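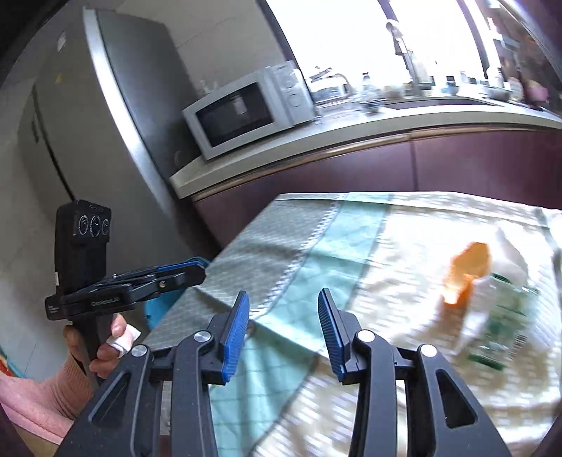
**Famix inline medicator, 3/4-inch, reviewed after one turn of nursery pigs**

The Famix is a water-driven proportional doser for delivering water-soluble medication under a veterinarian's prescription. It replaced an older Oltach unit in a nursery room holding 3000 head at full stocking. Dosing ratio is fixed at 1:128.

**Accuracy.** I checked output against a graduated cylinder at low, medium and high flow. At medium and high flow the error stayed under 6 percent. At low flow, overnight mostly, it underdosed by roughly 11 percent. The Oltach did worse at the same setting, but a low dose is still a low dose, and anyone treating newly weaned pigs should measure their own night flow before trusting the ratio.

**Stock solution.** Powders need full mixing before the suction line goes in. The inlet strainer is coarse and passes undissolved clumps, which then sit on the lower check valve. I added a finer Kong strainer and had no further trouble.

**Cleaning.** The piston comes out without tools. Flush with clean water after each treatment, and do not run acidifier and medication from the same bucket. Seals are due for replacement every December on our schedule; a kit takes 10 minutes to fit.

**Records.** There is no counter. Treatment start, stop and stock volume used still have to be written down by hand, with the withdrawal date. The Groltley model logs volume, at a higher price.

Suitable for rooms with steady flow. I would not fit it to a small hospital pen.

Cheng-en Hsueh
September 28, 2018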